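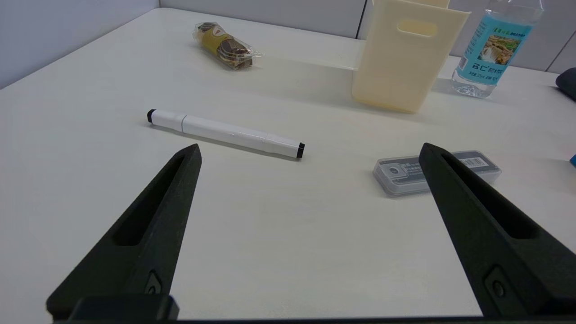 Posted 2021-09-15 by Lowri Wogan
Workshop notebook, Pordale bench

Picking up the marker pen problem again. Dougal moved the wrist camera stream onto the new driver last night, so first job was to check that the fingertip mask still lines up with the fingers. It does at full open. At half open the mask trails the left finger by a few pixels, same as before the driver change, so the driver is not the cause. I think the width reading is stamped when the message is published and not when the encoder is read. Idris to look.

Grasp planner, white pen on white table. Depth alone is close to useless for this object. The barrel sits barely above the noise floor of the table plane and the plane fit swallows most of it. What survives is the black at either end, which the segmenter then returns as two separate small blobs. The planner ranks each blob as its own object and proposes a grasp on an end cap. We saw that in March and fixed it by lowering the plane threshold, which gave us phantom objects in every soft shadow. I don't want to go back there.

Changes on the branch today:

- Colour segmentation now runs before plane removal, and its mask is used to protect pixels from being absorbed into the plane.
- Blob merge step added. Two blobs get joined if the strip between them has a consistent edge on both long sides. The edge from the barrel's shadow counts as one side, which is a bit of a cheat.
- Grasp angle taken from the long axis of the merged mask, not from the depth cluster.
- Wrist yaw wrapped to the nearer of the two equivalent solutions. It was sometimes taking the long way and coming close to the joint limit.

Ran 40 trials with the merge step off, then 40 with it on, with the pen re-placed by hand between trials and the other things on the table left where they were. Off: 19 proposals across the barrel. On: 36. Counting proposals only, arm held at the pre-grasp pose, no closing. Of the four misses with merge on, two were the pen nearly parallel to the view direction, where the strip is too short to score. The other two I can't explain from the logs. Bags are saved under the branch name.

Clear plastic remains a separate mess. The water bottle gives depth returns from whatever is behind it, plus a few from the label, so in the collision map it becomes a floating band with nothing under it. Planner is quite happy to route the fingers through the lower part. For now I extrude any floating cluster down to the table and call the whole column occupied. Crude but it errs on the safe side. Cost is that a real overhang would be filled in too, and we have none on this bench.

Snack wrapper: highlights on the crinkled film move as the wrist moves, and the tracker follows the highlights. Track ID changed 72 times over one approach sweep. Turned tracking off for that class and re-detect each frame instead. Slower, stable enough. Dariusz wants to try a polarising filter before we put any more software on it. Fine by me.

Translucent case beside the right finger: partly hidden at this pose, and the segmenter gives two pieces, one either side of the finger. The merge step doesn't help here because the finger mask cuts the strip. Tried filling the strip when the gap is fully covered by the finger mask. It works on still frames, haven't tried it moving. If the mask lag noted at the top is real it'll fail at half open, so the timestamp comes first.

Timing, on the Fidgate box: segmentation plus merge fits within the camera period with the log writer off. With it on we drop over 2 frames in each burst when the bag file splits. Moved the writer to its own process and set the queue to discard oldest. Haven't measured since.

Calibration: did not redo hand-eye. Residual was acceptable after the last one and the camera mount hasn't been touched. If the tip offset looks wrong tomorrow, check the mount screws before blaming the solver (note to self).

To do
Idris: width timestamp at encoder read
Dariusz: filter test on the wrapper, same lighting
Me: the two unexplained misses, then closing trials at low force
Dougal: review the merge step. The scoring function is ugly and the constants are hard-coded, I know
Ifor: hold the Weerasinghe planner update until closing trials are in

Ifor asked whether the merge thresholds should be in the config file. Yes, once they stop changing.

3 comments | 1 share

Recent entries
Yaw wrapping and the joint limit warning
Drodidura bench: swapping the network switch
Plane fit thresholds, second attempt
Replaying bags without the arm attached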